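5/16/19
By Glenys Mahuika

Sondale library to lend household goods starting in October

The Sondale Public Library will begin lending tools, kitchen equipment and small household items this fall under a plan approved by the town council. The new lending room will open in October on the ground floor of the Arkstead Street branch, in the space that used to hold the bound newspapers.

Library director Omolara Omoregie told the council that residents have been asking for the service for years. Most of the requests are for things people need once or twice and then have to store, such as carpet cleaners, folding tables, canning pots and post-hole diggers.

"People come to the desk and ask if we know where they can borrow a ladder," Omoregie said. "We'd like to be able to say yes, it's down the hall."

The collection will open with 200 items. Part of it will be bought new and the rest will come from residents, who can start dropping off goods at the branch in the summer. Anything donated has to be clean, in working order and complete. The library will not take gas-powered equipment, chain saws, car seats, cribs or anything that has been recalled.

Any resident with a library card in good standing will be able to borrow up to two items at a time for 11 days. Borrowers under 18 will need a parent or guardian to sign. Late fees on most items will be the same as those for DVDs, with a higher daily charge for power tools. A borrower who loses or breaks something will pay what it costs to replace, up to a limit of $300.

Council member Tsutomu Takeda voted for the plan but asked several questions about liability. He wanted to know who would be responsible if a borrower got hurt using a tool that had not been checked between loans. Omoregie said every item will be looked over when it comes back and that anything with a cord will be plugged in and tested before it goes out again. Borrowers will also sign a form at their first checkout. The town attorney is still working on the wording.

Takeda also asked if the service would take business away from Apaza Hardware, which rents out some of the same equipment. Store owner Melquiades Barrera, who was in the audience, said he was not worried about it. His rentals are mostly floor sanders and large machines for contractors, he said, and the library does not plan to carry either one.

"If somebody borrows a drill, they still need the bits and the screws," Barrera said. He has offered to sharpen the library's hand tools at no charge for the first year.

The old newspapers have been moved to the basement of the main building and can still be seen by appointment. Work on the Arkstead Street room has been limited so far to painting, new lighting and a wider door to meet access rules. A counter for returns will go in next to the door, and large items will be kept in a locked closet behind it.

Smaller goods will be shelved in the open so that people can look them over before they decide. 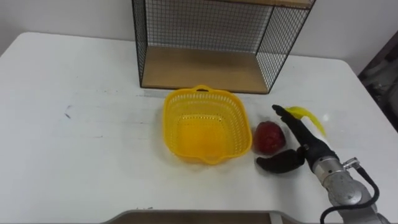
Each item will have a barcode and a tag listing the parts that have to come back with it. The list will also be in the online catalog, with a photo, so borrowers can check from home to see if something is in. Holds will work the same way they do for books. Items will have to be returned to the Arkstead Street branch in person and cannot be left in the book drop.

Wing-yan Chiu, the branch manager, said the staff spent part of the winter visiting other towns that run similar programs. The advice they heard most often was to start small and keep track of what people ask for. Chiu said sewing machines and cake pans were popular everywhere the staff went, while camping gear tended to come back muddy and late - one town had stopped lending tents altogether.

The branch will also hold a repair night once a month beginning in the fall. Residents can bring in a lamp, a toaster or a torn jacket and work on it with someone who knows how. Repair nights will be free and will not require a library card.

Residents can suggest items for the collection on a paper form at either library building. Donation hours will be posted at both front desks once they are set. The Arkstead Street branch will keep its regular hours while the remaining work is done, but the side entrance on Uvar Lane will stay closed until the new door is in.

Contact the newsroom | Copyright 2019 Sondale News. All rights reserved. | Back to top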